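Subject: Re: [home-automation-talk] Kitchen arms: are we there yet?
Date: 29 June 2019
From: a list member in the back row

On the list, the original poster wrote:

> Brovura have put up their new clip and I think it settles the
> argument we had last September. The arm clears a table, loads
> the rack, wipes down. They quote 50 dishes moved without a
> drop. Rivent are working on the same thing for small cafes.
> I give it 3 years before anyone with a decent kitchen has one.
> Can the doubters please say what they would still need to see?

Sure, I'll bite, being one of the doubters.

I watched the clip twice. What I would need to see is the same thing in a kitchen that belongs to somebody. The Brovura table has matching plates on it, set well apart, and every plate is clean before the arm touches it. I have never cleared a table like that in my life. Mine has a fork under a napkin, a glass with an inch of milk in it, and a cereal bowl that has been there since breakfast and has more or less glued itself to the place mat.

Fifty dishes without a drop sounds good until you ask which fifty. Were they picked in one run, or are they the best fifty out of a long afternoon? The page doesn't say. I wrote to ask and got a form letter back. If a dishwasher salesman gave me that answer I would leave the store.

I'll also repeat what I said last time about simulation, as it got lost in the shouting. A lot of the numbers passed around on this list come from simulated runs. I have no quarrel with that as a way to work. You can try a thing 1000 times overnight and break no crockery. But a simulated bowl is the same bowl every time unless somebody takes the trouble to change it, and it has no grease on it. When a group says "our arm can pick up a bowl," I want to know if they mean a bowl or a drawing of one. Jelau at least label theirs. I wish the others did.

On the shop floor I'm a bit softer. We have had an Oei arm at work for a while now, moving parts from a tray to a fixture, and it does that well. It does it well as long as the tray is where the tray was yesterday. We kept a log for the first stretch and there were 43 stops in it. Most were small stuff: a part upside down, a tray pushed in crooked, a rag left in the wrong place. Each time a person walked over, fixed it and pressed the button. Nobody minds, it's still worth having. But the brochure called it "unattended" and I would like that word back.

Now take that arm and put it in a house, where there is no fixture, the tray is a kitchen table, and the person who walks over to press the button is the one who paid to get out of doing the dishes.

So, what would I need to see? An uncut hour, somebody else's dishes, dirty. Let a visitor set the table. Show me the stops, and tell me how long a person spent helping. I don't even need it to be fast -- I run the dishwasher at night and it can take till morning for all I care. If Brovura posts that, I'll come back here and eat my words off any plate they like.

As for the 3 years, I remember being told the same about self-parking lawn mowers, and mine still lives under the hedge half the summer.

I've put a frame at the bottom from one of the simulated bowl setups. One pink bowl, empty, on a bare brown top, with the gripper fingers wide open. As a place to start it's fine. I'd just like us to stop calling it a kitchen.

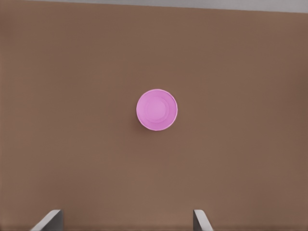 Can a home robot clear a dinner table without help yet?

Under tidy conditions it can manage parts of the job, but I haven't seen one get through an ordinary messy table with nobody stepping in.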